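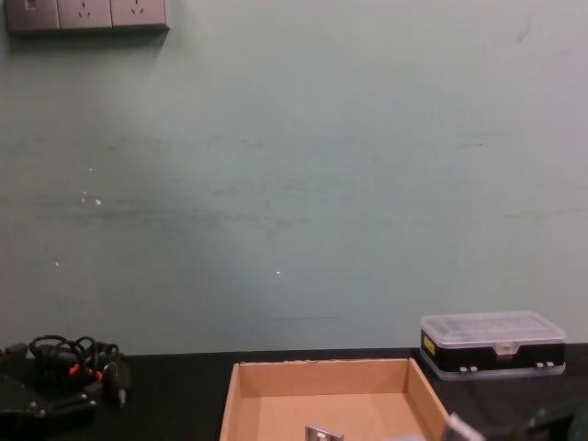 Cardboard joints, hot glue vs. tabs. Group 3 report
Vesna Stoyanova, Elie Smadi, Rohani Ngau
Handed in August 24, 2021

What we wanted to know: does a small corrugated tray hold up better with glued corners or with folded tabs and no glue. Rohani wanted tape too, no time.

Materials. Corrugated board from the Basetti boxes in the storeroom, ruler, knife, hot glue gun, bag of sand for the load. Kitchen scale borrowed from Elvira Huaranga, thanks.

What we did. Cut all the blanks the same size, scored the folds on the wrong side the first time, had to redo them. One bead of glue per corner, hold, leave it alone. Then sand in 200 g steps untill a corner opened. Vesna poured, Elie wrote down.
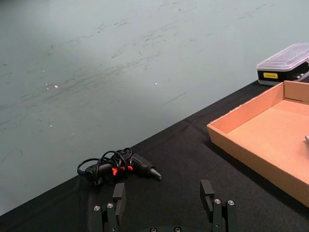 Fig. 1. Glue gun on the work table, cord in loops.

Results. Tabs only: first corner popped at nearly 2 kg. Glued: best one took 1549 g more than that before it let go. The board tore and the glue stayed on, so teh weak part was the paper layer. One glued tray failed early, we think too little glue in that corner. Left it out of the comparison, maybe shouldn't have.

Problems. Glue strings everywhere. Cord kept dragging over the blanks. Sand in the knife. Scoring depth not the same on every piece, Elie presses harder.

Next time: more trays, tape included, score with a blunt tool. Ms. Yordanov also asked about damp board, we didnt get to it.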